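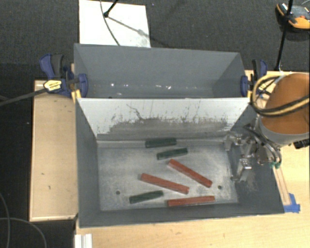 Block sets: sorting, cleaning and what we need back

The coloured block sets have been out on loan more than anything else on the Wultia shelves this year, and they're coming back in a bit of a state. Ilango Nair spent two evenings going through them, and these notes are mostly his.

The red blocks and the green blocks are different lengths. The red ones are the longer of the two. People keep packing them together by number, so one family ends up with a tub of long blocks and the next gets all short ones, and neither matches the card in the lid. Please sort by colour first, then check against the card. If the card has gone missing, write the set number on a bit of masking tape and stick it to the lid, and we'll print a new one.

Set 233 is complete again. Set 455 is short of two green blocks. It went to the Pravton playgroup and then to a household in Achari, so if you had it at either end, have a look under the couch and in the bottom of the toy box. Loose blocks can go through the returns slot in an envelope at any time. Set 941 has been withdrawn until we can find enough reds to make it up.

Cleaning

Wipe the blocks with a damp cloth and a drop of dishwashing liquid, then dry them with a tea towel before they go back in. Please don't soak them or put them through the dishwasher. Crayon comes off with bicarb on a cloth. If it doesn't, leave it and tell us at the desk.

The grey bins get dirtier than the blocks do. Dark marks build up low on the walls and in the corners of the floor, and they rub off on whatever is tipped in next. Warm water and a soft brush will shift most of it. Steel wool and scouring powder are out, as we have enough scratched bins already. Stand them upside down on the rack to drain.

Ways to use them

Sivaprasad Krishnan has written up a page of games for the sets and there are copies at the desk. The easiest one for small children is to tip the blocks out, pick one colour and line them up end to end, then make a second line beside it in the other colour and see which comes out longer. Older kids can try to get both lines to finish level, which takes a fair bit of swapping and some arguing. There's also a memory game for two players, and a bridge challenge that works better on carpet than on a hard floor.

Loans

Block sets are still a three-week loan with one renewal. Returns to the Enasach branch are fine, but allow a few extra days for them to get back to our shelves. All sets are due in for the annual check by 26/06/2026, including any you've renewed. Borrowing opens again once the check is done.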